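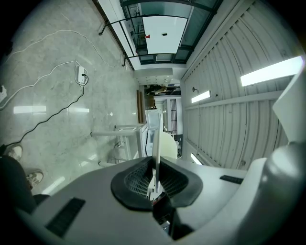 Stenus Community Oven Association
Minutes of the October meeting, held in the long room at Arnano Mill

Present: 23 members, plus two neighbors from Udex Street who came to listen and were given tea. Apologies were received from the Saturday bakers' rota as a whole, who had all swapped shifts with one another and ended up with nobody free, and were very nice about it.

The meeting opened at 7:10 p.m., a little behind time while more chairs were found. The chair thanked everyone for coming out in such rain and asked that wet coats go on the rail by the door and not over the radiators, as the smell last month was remarked upon.

1. Minutes of the September meeting

These were read and agreed with one correction. Under "flour storage" the minutes said the bins were to be moved to the north wall. Several members remembered it as the east wall, and after a friendly discussion in which two people went and stood at the walls in question, it was agreed that it was the east wall. The secretary apologizes and has amended the copy in the folder.

2. The oven

The mason came to look at the dome in the last week of September and spent a good part of a morning with his head inside it. His letter was read aloud. In short, the dome is sound, the floor tiles are worn at the mouth but will do another winter, and the crack we have all been worrying about is in the outer render only. There was real relief at this, and some applause. He does recommend that we stop lighting it from cold on the morning of a bake and go back to a small fire the evening before, as was the habit when the oven was first brought back into use.

A member asked whether this would mean more wood. It will, though less than feared, as the morning fire can then be smaller. Another member pointed out that the mill was built in 1770 and that the people who used it then presumably had someone up at all hours minding the fire. It was agreed that we would ask for evening fire-lighters and see who came forward. Four hands went up straight away, and the meeting was grateful.

Action: rota to be redrawn with an evening column.

3. Flour and grain

The price from Sivakumar Grain has gone up again, and nobody was surprised. They have been very decent with us and have offered to hold the present price until January if we order for the whole winter at once. The difficulty is where to put it. The dry cupboard holds 5 sacks comfortably, and anything beyond that has to go in the back passage, where we had the trouble with moths.

There was a long and interesting conversation about moths. Bay leaves were recommended by some and firmly doubted by others. The member who keeps bees offered the use of a set of lidded drums, food grade, which she has no need of until spring, and this was accepted with thanks. The order will go ahead on that basis.

It was also asked whether we might carry rye again. The last lot was slow to sell, but those who bought it were very fond of it. Agreed to order one small sack and put a notice up.

4. The Harvest Supper

Everybody who helped was thanked, and the list was a long one. We fed more than 115 people, the soup held out almost to the end, and the plum bread was gone before some of the bakers had a slice themselves. It was felt that next year a loaf or two should be put aside for the kitchen before the doors open.

Some points were raised for next time:

The line for soup got tangled with the line for tea. Tea to go at the far end by the windows.

The long tables were lovely but hard to get out of once seated. Shorter benches with gaps were suggested.

Plates need a longer talk than we had time for. We borrow from the school, from the chapel and from one another's kitchens, and sorting them all out afterward takes most of the next day. One member proposed buying a plain white set of our own, secondhand, a few at a time. Others liked the mixed plates and thought they were half the charm of the evening. A show of hands was close, and the matter is held over so that people can think about it and look in their cupboards. Anyone still missing a dish from the supper should look on the shelf under the stairs, where there is a blue-rimmed pie dish and a good many spoons.
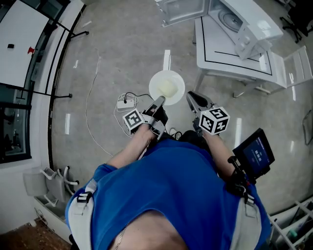
A round white plate on the polished concrete floor.

5. Children's baking mornings

These have gone well, and the parents who run them would like to carry on through the winter. The main request was for lower work surfaces. At present the smallest children stand on crates, which wobble. A member with a workshop on Udex Street has offered to make a pair of sturdy steps if we pay for the wood, and this was agreed at once.

There was a reminder that dough is not to be taken home in pockets. The meeting enjoyed this item a good deal and it took longer than planned.

6. Letter about the smoke

A letter has come from a household on the lane saying that smoke blew across their washing on a bake morning. It was a polite letter and the meeting wished to send a polite answer. We will put the bake mornings on a card through the doors nearest the mill, and include a loaf with the first card. The two neighbors present said they thought this a very good idea, particularly the loaf.

7. Any other business

The padlock on the woodshed is stiff and wants oil. A member will see to it.

A pair of reading glasses in a green case was left behind at the September meeting. They are in the drawer with the string.

The winter starter is thriving and needs somewhere to live over the holidays. Offers to the secretary, please, preferably from a house that isn't too cold.

8. Next meeting

In November, same room, 7 p.m. Members are asked to bring a cup, as the supply is short. The meeting closed at 8:50 p.m. and those who could stay helped put away the chairs and finished the seed cake.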